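Speaker Notes: The Long Middle of a Small Band
Nutstead Library Music Evenings, 12 December 2019

Opening (keep it loose, let people find their chairs)

Good evening, everybody, and thank you for coming out in the cold. I see some familiar coats out there. If you were with me in February for the talk on harmony singing, welcome back, and I promise there will be less of me singing this time.

Tonight I want to talk about a band most of you will never have heard of, which is a funny thing to ask people to leave the house for. They were called Fragkou. They made 5 records, they never had anything you could call a hit, and I have loved them since I was old enough to carry a record home on the bus without sitting on it. I'm going to play you seven songs, and in between I'm going to talk, probably for longer than the songs.

(Check the volume with the first ten seconds of "Porch Light." The back row will tell me if it's too quiet. They always do.)

Where they came from

The four of them met in Bostby, a mill town with one good dance hall and a great many church basements. The name Fragkou was painted on the window of a shoe repair shop under the apartment where they practiced. They needed something to put on a poster by the next morning, and they looked down at the sidewalk and there it was. The shoe repair man let them keep it as long as they stopped playing by nine at night.

I love that nine o'clock rule, because I believe you can hear it on the early records. Everything is quick. The songs come in, say hello, and get out before anybody bangs on the ceiling. The drummer played with brushes on most of the first album, and he said in a fanzine interview that he just got used to being quiet up there and couldn't shake it.

Play: "Porch Light" (first album, side one, all of it)

Things to say after it, if people don't say them first: the bass is louder than the guitar. The singer comes in early on the second verse and they kept it. There's a chair creak right before the last chorus, and once you know about it you'll wait for it every time. I'm sorry about that.

The first album and the 500 copies

So, that first record. They paid for it themselves, and they had 500 pressed. They sold them out of the trunk of a car, and at dances, and through the shoe repair shop, where you could pick up your resoled boots and a long-playing record at the same counter. My own copy came from a yard sale and has somebody's grocery list on the inner sleeve. Eggs, thread, lamp oil. I've never had the heart to replace it.

(Hold up the sleeve. Pass it around if the crowd is small, and ask for it back!)

The reviews were kind and very short. One local paper gave it three sentences, and one of those was about parking at the dance hall. But a copy made its way to a small label called Bastivley, and the people at Bastivley liked it enough to write a letter. The band thought the letter was a prank by a cousin, and they didn't answer it for a month.

Play: "Cousin's Wedding" (from the same album; fade after the organ part if we're running behind)

The second album, or what happens when you get a budget

Now here's where I usually get into arguments, and I welcome them, but please save them for the cookies. I don't think the second album is very good. There, I've said it in a public building.

Bastivley gave them two weeks in a proper studio with a proper engineer, and I think they were so polite about it that they forgot to disagree with anybody. There are strings on it. There's a children's choir on one song, and I've got nothing against children or choirs, but the song is about a flat tire. The drummer was handed real sticks and told to use them, and he sounds like a man wearing somebody else's shoes.

All the same, there is one song on it that I would carry out of a burning house. It's called "Tell Me Wednesday," it's the last thing on side two, and they recorded it after the engineer had gone home. It's just the singer, the guitar, and the brushes again. You'll hear the difference in the first second.

Play: "Tell Me Wednesday"

(Give this one some quiet afterward. Don't jump in. I always jump in.)

Listening together for a minute

Before we get to the third album, I'd like to try something with the room. I'm going to play the same verse twice, first from the second album and then from a live tape made in Bostby the next winter. It's the same song and the same key. Listen only to the drums the first time through. The second time, listen only to the space after each line, where the singer stops and the guitar hasn't answered yet. On the live tape she waits a good deal longer. You can almost feel the band leaning in to see whether she's going to go on.

Ask for hands: who liked the first one better? Who liked the second? Last time I did this at home with my sister's family we split right down the middle and dinner got cold.
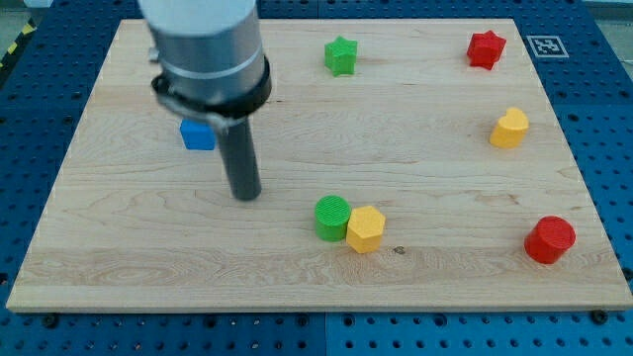 The third album, which is why we're all here

It's called "Seven Rooms," and it's 55 minutes long, which made it a real nuisance to fit on two sides of vinyl. Bastivley asked them to drop a song. The band asked which one. Bastivley couldn't decide, and so the whole thing went out as it was, cut a little quiet, and you have to turn it up.

What changed? Well, they went home. They recorded it back in Bostby, in the dance hall, on weekday mornings when nobody was renting it. They brought the engineer with them, because they'd grown fond of him, but this time they told him where to put the microphones. You can hear the size of that hall on every track. The handclaps on "Coat Check" come back to you off the far wall a tiny bit late, and they left them that way.

The writing changed too. On the first two records the songs are mostly about other people: cousins, neighbors, a bus driver who whistles. On this one she starts to say "I." She does it in the very first line of the very first song, and I remember sitting up straight when I heard it. I was on the floor of my parents' den with my back against the radiator, and I played that one line over until my mother asked if the record was broken.

Play: "Coat Check"
Play: "Upstairs, Downstairs, Out"

(If somebody asks about the trumpet: it was played by the hall's piano tuner, who had come in to tune the piano.)

It sold better than the first two, though that's a low fence to jump. It got them a string of dates out of state and a very bad van. It also got them some real reviews, with paragraphs, and I've put copies of two of them on the table by the door.

After the third

I'll go faster now, because I can see the clock. The fourth album is a good one that suffers from coming after a great one. I'd start with side two. The fifth was made with a different drummer, and it's a lovely, sleepy, end-of-summer kind of record that I didn't care for at all when it came out and now play more than any of the others. I don't know if the record got better or I got older. Probably I got older.

Play: "Late Peaches" (fifth album)

They stopped after that. There was no big quarrel that I've ever been able to dig up. The singer went to teach, the bass player took over a hardware store, and the guitarist still turns up on other people's records if you read the small print on the back.

Last song and questions

Finish with "Long Way to Nutstead." Yes, our Nutstead! They played here once, at the old armory, and she wrote it on the drive home. The second verse has the grain elevator in it, and the wrong turn everyone makes by the bridge.

Play: "Long Way to Nutstead"

Then questions. Cookies are at the back, the ones on the blue plate have nuts. Remember to get the record sleeve back.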